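# Trying two hands on the same chair push

I've been comparing the Brillura hand with the older Plenach one, and my favorite test is a plain rolling office chair. It's cheap, it's awkward, and it drifts off in directions you didn't ask for! 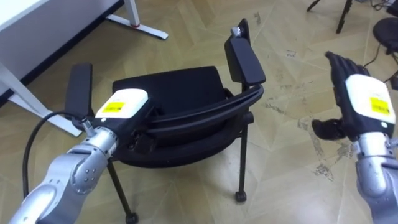 ## Set up the chair

Park the chair between the two arms with the casters on bare tile. Bring one wrist in close to an armrest and keep the other hand up and clear of it. I do the left side first, then swap.

## Run the push

1. Set the speed limit to 50 percent in Dorkano (the default is way too lively for this).
2. Move in until the hand touches the armrest pad, then wait 2 seconds.
3. Push forward one tile and stop.
4. Back off, roll the chair to its start mark, and repeat three times per side.

## What to write down

I note how far the chair turned and whether the fingers slid on the pad. Slip matters more to me than speed - a fast push that lets go halfway is no good.

If the arm faults on contact, raise the force threshold a little and try again. Mine is at 96 right now and I may still nudge it up.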